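Notes from the Suture Bench

Helmi Kokkonen

I have been promising this update since before August, and every time I sat down to write it somebody came by to tell me the left arm was acting up again. So it's long. Get a coffee.

For those of you who joined the list recently: I run the demonstration side of Plesari, which means I'm the one who makes sure that when the modeling people want examples of somebody tying a stitch, there are examples to be had. The modeling people get the nice plots. I get a drawer full of thread.

The big news is that we have set ourselves a goal of 200 clean demonstrations of the full throw-and-knot sequence, and as of this morning we have 70. I know, I know. In the spring I told a few of you that we'd be finished by summer, and I'd like that conversation struck from the record. But the 70 we have are good, and I'd much rather explain a slow count than clean up a fast one (I've done that, on the Wilon project, and it took longer than collecting the data did).

What do I mean by clean? We went back and forth on this more than I'd like to admit. At first the rule was simple: if the knot was tied and the thread got trimmed, keep it. Then Ambrose, our annotation tool, started showing us how different those "good" episodes were from one another. One operator would pick up the free end right away. Another would nudge the loop over first, think about it, let go, and come at it from the other side. Both knots held fine. But the first model we trained on that mix did something I can only call dithering -- it would reach for the thread end, stop, back off, and reach again, as if it couldn't remember which of its teachers it was supposed to be copying.

So now we have a written protocol, and it's 6 pages, and yes, I wrote most of it, and yes, I have heard the jokes. It says which jaw goes over which. It says where the needle gets parked while you're dealing with the tail. It says that if you miss a grasp you carry on and recover, you don't stop the recording and start over. That last bit was the biggest fight of the year. Operators hate leaving a fumble in. They're proud people! They come from jobs where a fumble means something, and here I am telling them to please leave it in and move along.

I want the fumbles, though. If every episode shows a perfect grasp on the first try, the model has no idea what to do when its own grasp comes up short, and its own grasp comes up short a lot. We now tag recoveries separately in Ambrose. Of the 70 episodes, 19 have at least one recovery in them, and those are the ones the modeling folks ask me about first. I'd like that share to go up, but I won't ask people to miss on purpose. We tried it for an afternoon and you can tell. A fake miss is much too graceful.

The other thing I've been stuck on is where to start and stop each segment. You'd think it would be obvious. A stitch begins when the needle goes in, right? Except that by then the operator has already made a bunch of choices: how to hold the needle, how much thread to pull through, where to leave the slack. If we cut all of that off, the model sees a needle that is magically in the right place. We've ended up starting earlier than I first wanted, at the moment the instrument leaves the last finished knot, and running until both tails from the new one are trimmed. It makes for longer episodes and a bigger bill for disk space, and I've made my peace with it.

Thread is the hard part. Needles are stiff, they go where you put them, and a labeler can draw a curve over one in a few seconds. Thread does whatever it wants. It loops back, it goes out of focus, it lies down across a line of old knots and suddenly you've got black on black and no way of telling which bit belongs to whom. The wrist view helps a lot with the last little stretch before a grasp, when the free end is right there by the jaws and the overview camera can't separate it from anything. It also has a big blurry instrument shaft parked in the lower part of every picture, and we went through a phase of cropping that out. Don't! The model did worse without it. My guess is that it was using the shaft to work out where its own hand was, and I'd love for one of you to check that properly.
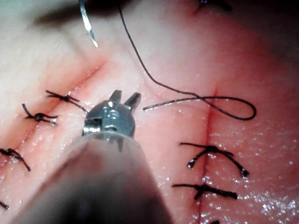
We label the free end as its own thing now, separate from the rest of the thread, and with its own "not visible" option so people aren't tempted to guess. Guessing was a real problem in the early batches. Two labelers would put the tip in two different places, both very sure of themselves, and we'd average them and get a third place that was wrong for everyone. If you labeled for us in the spring and you're wondering why your old files came back to you with a note attached, that's why, and I'm sorry about the tone of the note. It had been a long day.

Finished knots get labeled too, and I've had questions about that. Why bother, if the job is to tie the next one? Mostly it's the tails. A trimmed tail from an old knot looks an awful lot like a free end if you only see it up close, and we have a very funny clip (ask me at the next get-together) of an early model trying over and over to pick one up. It had been told to grab a thread tip and it had found a thread tip. I couldn't really fault it.

Shine is the next thing on my list. Wet-looking surfaces throw off lots of tiny highlights, and a bright dot next to a dark thread can pull the tip detector right off course. Wimeo, the little lighting rig we put together from parts, lets us shift the angle between episodes, so the glints don't always land in the same spots. I had it on a fixed schedule to begin with, and then realized that all of our morning operators were getting one lighting setup and all of our afternoon operators another. So the model could have been learning who was driving from where the sparkle was. It's shuffled now. I'm a bit embarrassed about how long that took me to spot.

A few small things before I let you go. We need two more operators for the early shift, 7 to 11 a.m., and you don't need to be fast, you just need to be patient and okay with reading the protocol twice. If you've got a file from before the segment change and you're planning to mix it with the new ones, please write to me first, there's a conversion script and the one in the shared folder is the old one. And whoever has the good stool from the left console, please bring it back.

Next time I'll write up how we're splitting the episodes between training and testing. I currently keep whole operators out of the training set, so that we're testing on hands the model hasn't seen, and a couple of you think that's too harsh with so few people driving. Send me your arguments before then and I'll put the best ones in.

Helmi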